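Unit 4 handout: setting up and looking after the two-arm tidy cell
Lab notes, C. Wannasri
Corrections to me before the practical please

Same machine as last unit (the Fostier), new job. Guest room mockup, bed on the left, sofa on the right, trash on the carpet. Most of what goes wrong in this cell is setup, so read this before you touch the pendant.

Before power on

Walk the floor. Base wheels locked, both of them. E-stop out and in reach of the person at the pendant, not the person at the laptop.
Check both arms by hand with the drives off. Shoulder, then elbow, then wrist. Should feel smooth all the way. If you get a notch at the shoulder, stop and write it in the log, don't work it back and forth to see if it goes away.
Cables. The loop at each wrist has to have slack at full reach AND at full fold. Last group tied the right one down tight and it pulled out of the wrist connector. Loose loop is fine. Loop that can get round the bed base is not fine. Look at it with the arm low, thats where it catches.

Homing

Left arm first, always. Then right. If you home them together they can meet in the middle over the carpet.
Home pose file is on the Visbridge laptop, folder "tidy". Do not save over it. Make a copy with your group name.
After homing read the joint offsets. Anything over 2 degrees on any joint, home again. Over 2 degrees a second time, call me.

Gripper

Wipe the fingers before every session. Wrapper grease builds up on the pads and then you get slips which look like a software problem.
Grip force: start at 28 percent. Foil and plastic wrappers are light but springy, they open back up when the fingers close, so people turn the force up and up. Don't go past 50. Paper bags need less than you think, close slow and take the middle of the crumple, not an edge.
Finger screws: check with the small hex key in the Storkov case. Snug only. Put the key back in the case.

Floor height

The one everybody skips. Carpet is not a hard surface and the height you teach on the bench is wrong here. Bring the right gripper down open until the tips just touch the pile, read the height, then add 4 mm. That's your floor. Teach it again whenever the base has been moved, even a little.
If the fingers drag, wrist current climbs on the plot. Watch the plot and not only the arm.

Bin

Bin sits on the carpet between bed and sofa for this unit and the mouth position gets taught by hand. Liner has to be folded back over the rim or pressed flat inside, a loose flap will come out with the gripper.
Left arm parks next to the rim. Right arm does the picking. 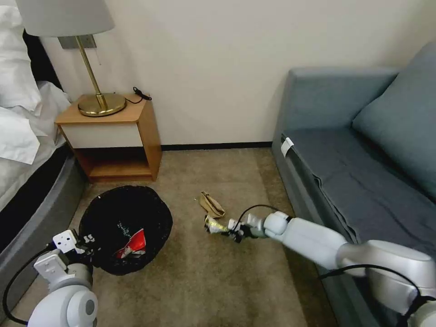 Approach the mouth slow, release inside the rim, open the fingers all the way, back out on the same line you went in. No rotating the wrist untill you are clear. If a wrapper sticks to a pad, close and open again inside the bin, dont shake the arm.

Lamp and nightstand are a keep-out zone for the left arm. Zone is already in the file, check that it's switched on.

Faults you will see

Overcurrent, wrist: fingers on the floor, or cable caught. Look before you clear it.
Gripper timeout: dirty pad or loose finger screw.
Lost connection, one arm: connector at the shoulder. Drives off, reseat, home again, left then right.
Anything else, write down the code first and then reset. I can't help with "it was red".

Shutdown

Both arms to rest pose, drives off, then laptop. Log sheet: offsets, force used, floor height, faults. Sign it.

For next time read the Yimyam notes on pad wear, sections 2 and 4. Bring your floor height numbers.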